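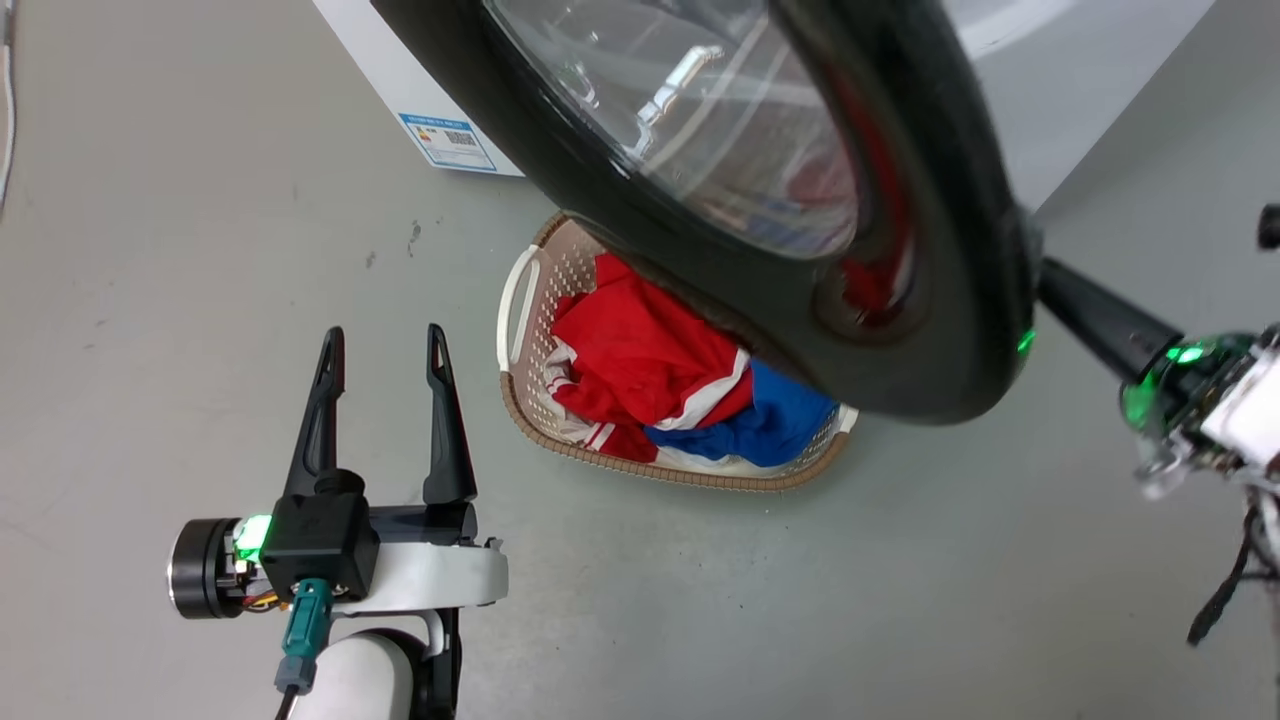

*Pince gauche ouverte, voyant vert allumé.*

## Kumeo : répartir la vidéo sans tirer 36 câbles

Prarnico équipe des salles de réunion et des petits théâtres. Son responsable technique nous a reçus à l'atelier de Reren, en février, pour parler de la matrice Kumeo.

Le boîtier compte 9 entrées et occupe deux unités de rack. « Les clients demandaient de passer d'une source à l'autre sans écran noir. On a travaillé là-dessus en premier. »

Le son a pris plus de temps. Sur la première version, il arrivait en avance de 43 millisecondes sur l'image. « Au fond d'une salle, ça passe. Au premier rang, on voit les lèvres décalées. » Le retard se règle maintenant sortie par sortie, depuis la façade ou par le port série.

Et les longues distances ? « Au-delà de 36 mètres, je mets un récepteur Pramanik au bout. En dessous, un câble correct suffit. »

Il conseille aussi de figer la résolution de chaque sortie avant la mise en service. « Sinon le projecteur négocie à chaque allumage et on nous appelle. »

Une version à alimentation redondante est à l'essai. Le prix n'est pas fixé.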